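I have been told three times since May that I should try painting with one colour. Imani Minja told me first, and she has good taste, so I listened. Then a woman in the art supply shop told me while I was trying to buy a green. Then it turned up in a book, a thin one called Rimkutė's Short Course, which costs more than some fat ones and has a lot of air around the paragraphs.

The claim goes like this. You pick one dark colour, you put out one blob of it, you get one brush and one sheet of paper, and by giving up everything else you learn to "see". I am suspicious of anything that promises I will learn to see. I've been seeing for years. What I can't do is paint a decent pear.

Still, I'm cheap, and one tube is cheaper than 12, so I gave it a proper go. These are my notes, for anyone else who has been told.

First the table. The book is very firm about a white table and a plain grey cloth behind it. The reasoning (page 10, early on, so she obviously means it) is that a busy background "leaks into the palette". I read that line to my neighbour Indrek Luik, who paints fences for a living, and he asked if it leaks upwards or down. But fine, a white table and a grey cloth it is. I ironed nothing. 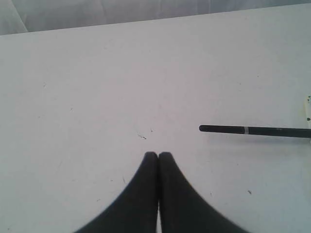 White table, grey cloth. As calm as the book wants it.

I'll give her half a point for the table. A white surface does make it easier to judge how dark a dark colour is going to be, and you can find your things on it. Anything thin and black shows up straight away, and at my place that's worth something, given how many pencils and brushes I've lost on the old brown kitchen table. As for the cloth, I couldn't tell you what it does. I tried it with the cloth up and with the cloth down and my pear was the same pear. It does hide the bookshelf, so if you're the sort of person who gets distracted by your own bookshelf, there you go.

One thing against white: every drop is a small emergency. I spent a good part of one afternoon going after spots with a damp rag. The book says nothing on the subject of spots. Gumaro, who lent me his fold-up table for the second week, would have had something to say, so I put newspaper down, and then of course I no longer had a white table.

Next, the colour. I went with a navy, Bineck brand, the darkest they had on the rack. My thinking was that if you only get one, it had better be able to go nearly black. And it does. Straight from the tube it's hardly blue at all until it gets thin. That was the first mild surprise, that the streaky bits where the brush is running out are the only part that looks like anything. The solid middle just sits there.

Now the palette. You can buy a ceramic palette from Drultton with little wells in it, and the shop would very much like you to. I don't believe in it. A clear plastic tray does the same job and you can see the white of the table through it, so you get a fair idea of how the thinned paint is going to look on paper. Square ones with rounded corners are good, as there's less of a crevice for old paint to hide in, although it hides anyway. I have scrubbed mine with dish soap, with an old toothbrush and with a product whose label made large promises, and there is always a bit of something left along the edge. It hasn't hurt a single painting. The paintings had other problems.
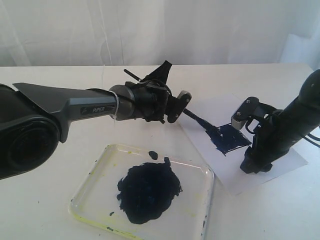
Which brings me to the amount. Everybody puts out too much. The book says "a generous pool", the woman in the shop said the same, and I'd like to know who is buying all this paint. A big thick blob is handsome, I grant you, but when you're filling in one patch on one sheet you'll use a fraction of it and the rest goes to skin. Put out a dab. Put out another dab when that's gone. I weighed the tube on the kitchen scale before and after, which I know is a bit much, and I had scraped more into the bin than I'd put on the paper.

The paper should lie at an angle, according to page 163. I had been doing that already without a book. You turn the sheet so your arm is comfortable, same as for handwriting. I resent paying for it.

What I will say for the exercise, and Imani will be pleased, is that I stopped fussing. Without a second colour to rescue the first one, you put down your patch of blue and then you have to look at the edges, and my edges are terrible. They wobble, and they have those little drips where I've gone in too wet. With six colours going I'd never noticed, I'd just pile on something else. So there might be a bit of learning to see in it after all, if by seeing we mean noticing that your edges are bad. Whether that needs a book with 304 pages of wide margins is another matter.

I also tried going back over a patch while it was damp, which the book recommends for "depth". Mine got a bald spot in the middle and some fuzz off the paper. Better paper might fix that. I was using the Pokirden pad, the one with the yellow cover, and I'm not ready to buy the heavy stuff for the sake of a pear.

I've kept the tray and the navy. The cloth has gone back to the cupboard and Rimkutė is going to whoever asks first, postage on you. Next week I'm allowing myself a white as well, and Imani says that's cheating.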